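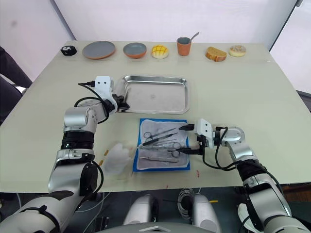

Osto: the complete score on CD, reviewed

I have wanted this one on my shelf for so long that I'd given up checking for it. Koech has put out the full score to Osto in an edition of 500, and I've played it straight through every evening since it came. It's wonderful!

If you only know the music from the old LP, you know about half of it. The record ran the big themes together and dropped nearly everything for small ensemble, so the score got a reputation as loud and a bit square. What the new disc shows is how much quiet writing there was. "The Salt Road" is three minutes of alto flute over low harp, and then the cellos come in underneath with the main theme at half speed (I had to stop doing the dishes for that one). On the LP you got the last 40 seconds of it, faded in.

The action music still has plenty of kick. Track 7, "Across the Ice," is the one everybody remembers, all snare drum and snarling trombones, and now it has its proper ending instead of that ugly splice.

Sound

The transfer comes from the first-generation session tapes and was done at Tretex, who also handled the Kumach reissue last October. I liked that disc, but the strings were a little glassy on my speakers. Not here. The low end is warm and full, there is real air around the woodwinds, and the choir in the finale finally sounds like people in a room. A couple of cues have some tape flutter, mostly in "Night Ferry," and the notes own up to it. I stopped hearing it by the second play.

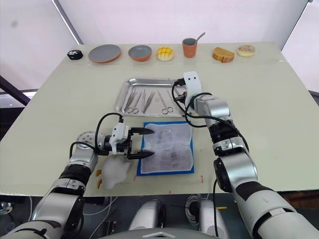
Extras and booklet

After the score proper you get 17 minutes of alternates. Most are small variations, a different cymbal roll or a longer held chord, and I'll probably skip those from now on. The early version of the main title is another matter. It's slower and darker, with a solo bassoon where the film has the horns, and I may like it better!

The booklet is thick and well written, with a cue-by-cue guide that you can follow without reading music. I do wish the type were bigger. The film stills are muddy too, and the player list leaves out the choir, which seems a shame after the work they put in on that finale.

My copy arrived with a cracked tray, easily swapped. The disc itself was spotless. If you have any fondness for big orchestral adventure scores, get this before the run is gone, and start with "The Salt Road."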